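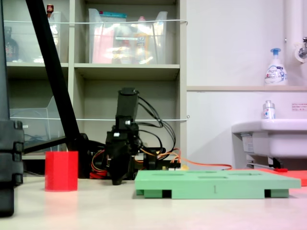

외교 손님을 맞는 날의 살림 요령: 깃발 다림질부터 찻잔 얼룩까지

영사관이나 문화원 같은 큰 기관 이야기를 하려는 건 아니에요. 자매도시 대표단이 온다든가, 대사관 직원 몇 분이 지역 회관에 들러 차를 마신다든가, 서명식이 끝나고 작은 다과 자리가 열린다든가 하는 날 있잖아요. 그런 날 부엌과 창고에서 움직이는 사람을 위한 메모입니다. 저는 우브베르그(Uvberg) 교류회관에서 상 차리고 치우는 일을 오래 했는데요, 이 일이 정말 재미있어요! 신문에는 악수하는 사진 한 장만 나오지만 그 뒤의 식탁보 한 장에도 할 얘기가 한 보따리거든요.

올해 2월에 한번 정리해 둔 것을 이번에 손봤습니다. 읽다가 필요한 대목만 골라 가셔도 돼요.

탁상용 국기 다리기

탁상용 작은 깃발은 대부분 폴리에스터나 새틴입니다. 다리미를 가장 낮은 온도에 맞추고, 깃발 위에 얇은 면 손수건을 덮은 다음 꾹꾹 누르듯이 다려 주세요. 밀면 가장자리가 울어요. 금색 술이 달린 깃발은 술을 먼저 빗으로 빗어서 판 바깥쪽으로 늘어뜨려 놓고 천만 다립니다. 술에 열이 닿으면 끝이 꼬불꼬불해져서 다시 펴기가 참 어렵습니다.

문장이나 글자가 인쇄된 깃발은 뒷면에서 다리세요. 저는 예전에 앞면으로 다렸다가 독수리 날개가 손수건에 옮겨 붙은 적이 있어요. 행사 전날 저녁이었고요. 그 뒤로 탁상용 깃발은 꼭 여벌을 둡니다.

다 다린 깃발은 접지 말고 키친타월 심에 말아 두세요. 심 바깥쪽에 연필로 나라 이름을 적어 두면 찾을 때 펴 볼 필요가 없습니다. 색이 비슷한 삼색기가 얼마나 많은지 생각해 보면 이 연필 글씨 하나가 아주 든든해요. 위아래가 헷갈리는 깃발은 심 위쪽에 작은 화살표도 그려 둡니다.

깃발을 놓는 순서와 방향은 나라마다, 기관마다 관례가 달라요. 인터넷에서 본 사진을 따라 하기보다 상대측 의전 담당자에게 메일로 배치도를 보내고 확인을 받으세요. 손으로 그려서 찍은 그림도 괜찮습니다. 보내는 그림에는 '손님이 문에서 들어올 때 보이는 방향'이라고 꼭 적어야 해요. 왼쪽이 누구 왼쪽인지 모르는 그림은 답장이 두 번 더 오갑니다.

흔들리는 깃대 받침 고치기

받침 구멍이 헐거워져서 깃대가 기우뚱하는 일, 정말 흔해요. 양쪽 깃발 중에 한쪽만 고개를 숙이고 있으면 방 안의 모두가 그것만 봅니다. 마스킹테이프를 깃대 아래쪽에 한 바퀴 반 감고 돌려 끼워 보세요. 대개는 이걸로 끝납니다. 그래도 놀면 코르크 마개를 얇게 저며서 구멍 안쪽에 한 조각 넣으면 돼요. 순간접착제는 말리고 싶습니다. 깃대를 뺄 수 없게 되면 상자에 안 들어가니까요.

나무 받침의 긁힌 자국은 호두 알맹이로 문지른 뒤 마른 천으로 닦으면 꽤 흐려집니다. 다만 손님 중에 견과류 알레르기가 있다고 미리 들었다면 이 방법은 건너뛰고 가구용 왁스를 쓰세요. 금속 받침은 미지근한 물에 주방세제를 한 방울 풀어 닦고 바로 물기를 걷어 냅니다. 받침 바닥에 펠트 조각을 붙여 두면 윤이 나는 탁자에서도 자국이 안 남고, 옮길 때 드르륵 소리도 안 나요.
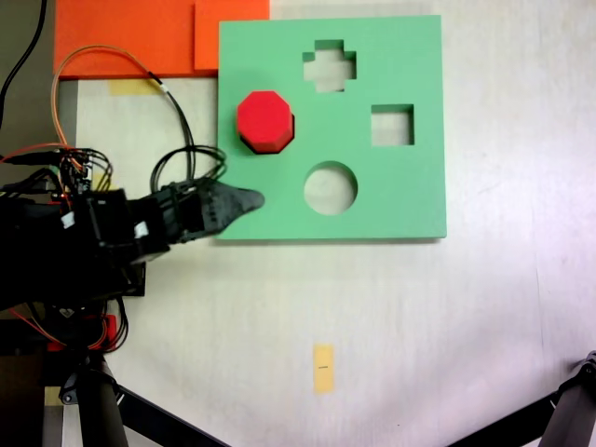

마지막 수정: 2021년 3월 18일

이름표와 자리표, 종이 고르는 법

자리표는 두꺼운 종이가 무조건 좋을 것 같지만 꼭 그렇지는 않아요. 저희는 300그램짜리 무광지를 쓰는데, 이 정도면 반으로 접어 세웠을 때 환풍기 바람에도 잘 버팁니다. 더 두꺼우면 접은 선이 터지고요. 접기 전에 다 쓴 볼펜으로 자를 대고 선을 한 번 눌러 주세요. 이 한 번이 정말 큰 차이를 만듭니다!

이름은 앞뒤 양면에 다 적습니다. 맞은편에 앉은 분도 서로 이름을 읽을 수 있어야 대화가 시작되거든요. 글자에 붙는 점이나 꼬리 같은 부호는 상대측이 보내 준 명단에서 그대로 복사해 붙이세요. 눈으로 보고 다시 치면 꼭 하나씩 빠집니다. 저희가 거래하는 인쇄소 지엘린스키(Zieliński)만 해도 간판의 n 위에 점이 제대로 찍혀 있는데, 제가 예전에 그 집 주문서에 점 없이 적어서 한참 놀림을 받았어요. 글꼴도 미리 시험 인쇄를 해 보세요. 어떤 글꼴은 부호 붙은 글자만 혼자 다른 모양으로 나옵니다.

직함은 짧게 쓰세요. 정식 명칭이 석 줄짜리라면 이름만 크게 넣고 직함은 안내 책자에 싣는 편이 보기 좋습니다. 단, 이렇게 할 거면 모든 사람의 자리표를 똑같이 해야 해요. 누구는 직함이 있고 누구는 없으면 곤란합니다.

대표단 명단은 마지막 날까지 바뀝니다. 빈 자리표를 미리 접어 7장쯤 여유로 둬야지 하고 생각만 하지 마시고, 그 7장을 진짜로 접어서 펜과 함께 지퍼백에 넣어 문 옆에 걸어 두세요. 같은 펜이어야 합니다. 굵기가 다른 펜으로 쓴 자리표는 멀리서도 티가 나요.

찻잔과 식탁보 얼룩

회담은 늘 길어지고 차는 늘 식습니다. 홍차를 오래 담아 둔 잔에는 갈색 테가 생기는데, 베이킹소다를 물에 되직하게 개어 손가락으로 문지르면 잘 지워져요. 금테 두른 잔에는 소다도 수세미도 쓰지 마세요. 미지근한 물에 담가 두었다가 부드러운 천으로 닦는 게 가장 안전합니다. 금테 잔은 식기세척기도, 전자레인지도 안 돼요.

잔을 쌓아서 옮길 때는 사이사이에 커피 필터를 한 장씩 끼웁니다. 키친타월보다 얇고 모양도 잔에 꼭 맞아요. 저는 이 방법을 오레브베르그(Orevberg)에서 온 올리비아 소브차크(Oliwia Sobczak) 씨한테 배웠는데, 그날 이후로 이 빠진 잔이 눈에 띄게 줄었습니다. 커피 필터 만세예요.

흰 식탁보에 붉은 과일즙이 튀었다면 문지르지 말고 마른 천으로 눌러 빨아들인 다음 찬물을 조금씩 부어 주세요. 행사 중이라면 일단 흰 냅킨을 얹고 그 위에 접시를 놓으면 됩니다. 손님 앞에서 허둥대는 것보다 훨씬 나아요. 잉크 얼룩은 성격이 좀 다릅니다. 서명용 만년필 잉크는 수성이 많아서 찬물에 담가 두면 많이 빠지지만, 유성 볼펜이라면 소독용 알코올을 면봉에 묻혀 뒷면에서 톡톡 두드리세요. 밑에 헌 수건을 깔고요. 색깔 있는 식탁보는 안 보이는 귀퉁이에 먼저 시험해 보시고요.

밀랍이나 촛농은 얼음주머니로 굳혀서 긁어낸 뒤 종이를 대고 약한 다리미로 지나갑니다. 종이는 인쇄되지 않은 것으로! 신문지를 썼다가 외교면 기사가 식탁보에 거꾸로 찍힌 적이 있어요.

서명 탁자 꾸리기

공동성명이든 양해각서든, 종이에 서명하는 자리가 있으면 탁자 위에 놓을 것을 작은 쟁반에 따로 모아 두세요. 저희 쟁반에는 펜 두 자루와 똑같은 여분 펜 두 자루, 압지, 보풀 없는 천, 그리고 문서 귀퉁이를 눌러 줄 납작한 문진이 들어갑니다. 펜은 행사 직전에 못 쓰는 종이에 동그라미를 그려서 잉크가 잘 나오는지 보세요. 아침에 해 본 것으로는 부족합니다. 뚜껑이 덜 닫힌 만년필은 점심 사이에 말라요.

탁자가 삐걱거리면 서명이 흔들립니다. 다리 밑에 종이를 접어 괴는 대신 얇은 고무판을 동전 모양으로 오려 붙이면 깔끔해요. 저희는 닐레넨트(Nilenent) 고무 시트를 쓰는데 헌 자전거 튜브도 훌륭합니다. 튜브는 안쪽 하얀 가루를 꼭 씻어 내고 쓰세요.

의자 높이도 맞춰 보시길 권합니다. 두 분이 나란히 앉는데 한쪽 의자만 푹 꺼지면 사진에서 키 차이가 이상하게 나와요. 방석 밑에 접은 담요를 넣으면 바로 해결됩니다. 담요가 삐져나오지 않게 끝을 안쪽으로 접어 넣고요.
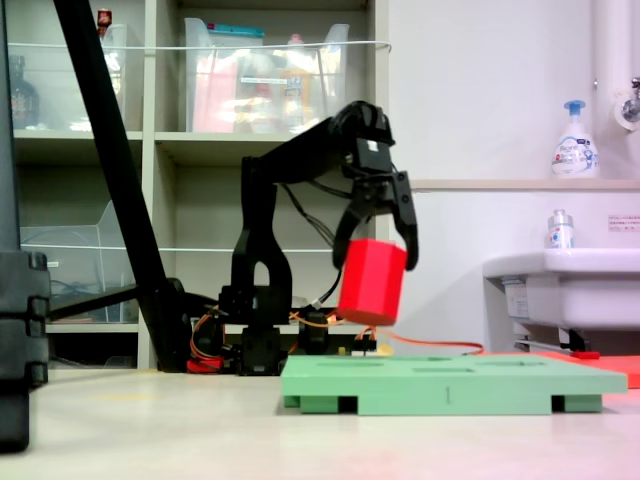 그리퍼에 들려 있는 빨간 팔각 블록

음식 이름표와 못 드시는 음식

손님이 무엇을 못 드시는지는 꼭 미리 물어보세요. 종교에 따른 것, 건강에 따른 것, 그냥 싫어하는 것까지 한 장짜리 양식으로 물으면 답이 훨씬 잘 옵니다. 빈칸에 자유롭게 쓰라고 하면 다들 '없음'이라고 쓰시고는 막상 당일에 말씀하시더라고요.

음식 앞에 놓는 표에는 요리 이름보다 재료를 크게 적습니다. 낯선 나라의 음식 이름은 읽어도 뭔지 모르니까요. 돼지고기, 알코올, 견과류, 유제품, 이 네 가지는 들어갔는지 여부를 꼭 밝혀 주세요. 소스에 들어가는 와인이나 과자에 들어가는 젤라틴을 잊기 쉽습니다. 포장지를 버리지 말고 부엌 벽에 집게로 걸어 두면 누가 물어봐도 바로 대답할 수 있어요. 아주 보기 흉한 벽이 되지만 저는 그 벽을 좋아합니다!

집게와 도마는 고기용과 채소용을 따로 두고, 손잡이에 색 테이프를 감아 둡니다. 접시가 비었을 때 위에 새 음식을 얹지 말고 접시째 바꾸세요.

카츠페르 베드나레크(Kacper Bednarek) 씨가 가르쳐 준 요령도 하나 적어 둘게요. 통역하시는 분의 접시는 따로 챙겨 두는 겁니다. 통역은 식사 시간 내내 말을 해야 해서 드실 틈이 없어요. 랩을 씌워서 이름을 붙이고, 다들 커피를 마시러 일어날 때 드리면 됩니다. 운전하시는 분과 경호하시는 분 몫도 같은 선반에 두세요. 바삭한 것보다 식어도 맛이 변하지 않는 음식이 좋습니다.

외투와 우산

겨울 손님은 외투가 다 비슷합니다. 검정, 남색, 또 검정. 번호표를 빨래집게에 써서 짝을 맞춰 두면 종이 번호표처럼 구겨지지 않아서 좋아요. 저희 집게는 41번까지 있는데 13번은 빼고 만들었습니다. 받고 머뭇거리시는 분이 있더라고요. 젖은 우산은 깊은 화분에 굵은 자갈을 깔고 꽂으면 물이 고여도 바닥에 안 흐릅니다.

선물 포장과 보관

받은 선물은 그날 바로 사진을 찍고, 누가 언제 무엇을 주었는지 카드에 적어 상자 안에 넣으세요. 다음 방문 때 그 선물을 꺼내 놓으면 정말들 좋아하십니다. 공공기관이라면 신고 기준이 따로 있으니 담당 부서에 확인하시고요.

드리는 선물은 비행기를 탄다는 점을 떠올려 보세요. 꿀, 잼, 술은 기내 반입에서 걸리기 쉽고 유리 액자는 깨집니다. 저희는 가로 35센티미터 상자를 기준으로 잡아 놓고 여기 안 들어가면 다른 것을 고릅니다. 포장지 색도 한 번 물어보면 좋아요. 어떤 색은 어떤 곳에서 장례를 떠올리게 하니까요. 리본은 풀기 쉽게 나비 모양으로 한 번만 묶습니다. 카메라 앞에서 매듭과 씨름하는 장관님을 보고 싶지는 않잖아요.

치우는 순서

마지막 차가 떠나기 전에는 의자를 쌓지 마세요. 소리가 복도까지 울려서 쫓아내는 것처럼 들립니다. 소리가 안 나는 것부터, 그러니까 냅킨과 꽃과 자리표부터 걷고, 깃발은 맨 나중에 둘을 함께 내립니다. 꽃은 물을 갈아서 현관에 두면 며칠은 더 볼 수 있어요. 자리표는 이름이 적혔으니 그냥 버리지 말고 파쇄하시고, 빌린 펜이 있는지 주머니도 한번 뒤져 보세요. 저는 제 앞치마에서 남의 만년필을 찾은 적이 있습니다. 다음 날 우편으로 돌려보냈어요.

은쟁반 닦는 법과 냅킨 접기는 따로 쓰는 중입니다. 의전용 긴 식탁보를 혼자 개는 방법을 아시는 분은 댓글로 꼭 알려 주세요!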